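Workshop notebook, finishing bench, August
Kept by Isla H. - add your own notes at the bottom, and please sign them this time

Morning, before the first batch

Second week of the new arrangement and I'm still reaching for my old deburring knife when I sit down. The arm (everyone is calling it Zotik now, after the name on the crate) does the sorting and tray loading, and we get what it puts aside. On paper that's the nice part of the job. In practice it means that every part I touch is a part with something wrong with it, and by lunch I feel like the whole world is scuffed.

Jae-hoon pulled the count off the controller: 208 parts through before ten, 19 put aside. When Jadwiga and I did the table by hand we'd have been happy with that count by early afternoon. So yes, it's fast. What I want to get down here is what the rest of us do all day, as Vaughan is going to ask me and I'd like to have more than a shrug.

Bench talk

Jadwiga misses handling the good ones. She said so at coffee and I wrote it on my glove so I wouldn't lose it. With the good parts going past her all day she could tell when a mold was starting to drift, just from the feel of the edge under her thumb. Now the good ones go straight to a tray for Treloar and she never meets them. I think she has a real point! We caught the bad run on the Lidcombe order that way last spring, well before the gauge did.

Youssra sees it the other way. Her wrist has stopped hurting, she's learning to teach the grip positions, and she likes having a screen to argue with. She spent an hour on the dark pieces with the lipped channel, the ones with rounded lobes along one side and a tab that sticks out, because there are so few flat places to take hold of them. White paper went down on the table to give some contrast, dark green on pale wood being hard enough on my eyes at seven in the morning.
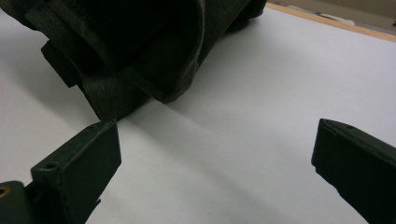 Trying out the grips

We went through 6 grip positions on the channel piece. My notes, in no good order:

Coming in low along the channel side feels right to the hand, but you have to know where the tab is first.

The rubbed patches on the ridges fooled me twice. I called them damage, Youssra called them finish wear, and we need one word for it on the reject sheet before anybody trains on it. Wear, I'd say, unless a nail catches.

Paper creeps if you lean on it. Tape the corners.

I did better at this than I expected, by the way. Years of picking these things up and I'd never once had to say out loud where my fingers go.

To ask Vaughan

Can Jadwiga have one good tray in every 30 to check by hand? It would cost us around ten minutes a shift, and I'd trade my spot at the Drultis rack for it.

Who signs for the put-aside bin at shift change? Currently me, by accident.

Is the grip teaching going on Youssra's job sheet, with the pay to match? She won't ask so I'm asking.

Added after lunch: taped the corners, much better. Reject sheet still says "damage." Jae-hoon has the file and promises to change it tonight. - I.H.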